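Défroisseur vapeur à main Zundar : mon avis après deux mois de repassage évité

Par Rosaura Chambi, le 11 novembre 2022

Je déteste repasser, autant vous le dire tout de suite, et celles et ceux qui me lisent depuis longtemps le savent déjà ! Ma planche dort derrière la porte de la buanderie et n'en sort que pour les mariages. Alors quand mon voisin Hatem Chraibi m'a prêté son défroisseur Zundar un dimanche de grande lessive, j'ai traîné un peu pour le lui rendre, puis j'ai fini par commander le mien.

L'appareil tient bien en main, même si le réservoir plein se fait sentir dans le poignet au bout de quelques chemises. Il chauffe le temps que je trie la pile (je suis lente, il faut dire), et le bouton vapeur se verrouille, ce que j'apprécie énormément. Le cordon, en revanche, est trop court pour mon couloir, et j'ai dû ressortir une rallonge.

Sur les mailles, c'est un vrai plaisir. Je passe la tête à quelques centimètres, sans appuyer, je lisse de la main, puis je laisse reposer à plat avant de plier. Les cols et les bords-côtes gardent leur forme, alors que mon vieux fer les écrasait sans pitié.
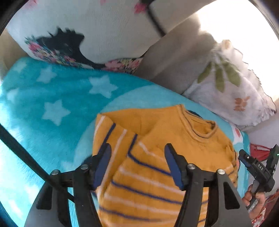

Le haut moutarde à rayures, une manche rabattue sur le devant.

Pour le coton épais et le lin, je suis plus réservée. Une chemise en lin demande deux passages de chaque côté, et le pli du dos reste un peu visible quand on le cherche. Mon amie Zinhle Chauke, plus exigeante que moi, a gardé son fer pour les nappes, et je crois qu'elle a raison. Les rideaux, eux, se défroissent très bien directement sur la tringle, quel bonheur de ne plus les décrocher !

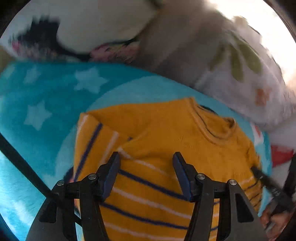 La maille moutarde sur le plaid bleu, avec son col rond côtelé.

Côté entretien, il faut vider le réservoir après chaque séance, sinon il goutte dans le placard (je l'ai appris sur une étagère toute neuve). Chez moi l'eau est très calcaire, je mélange donc avec de l'eau déminéralisée. La petite brosse fournie s'enclenche mal, et je l'ai remplacée par ma vieille brosse à habits.

À 100 euros, ce n'est pas donné, et si vous portez surtout des chemises habillées, un bon fer vous rendra plus de services. Pour une maison pleine de pulls, de robes souples et de tee-shirts d'enfants, je le recommande de bon cœur. Le mien reste branché près du panier à linge tous les jours de lessive, et Hatem a bien récupéré le sien.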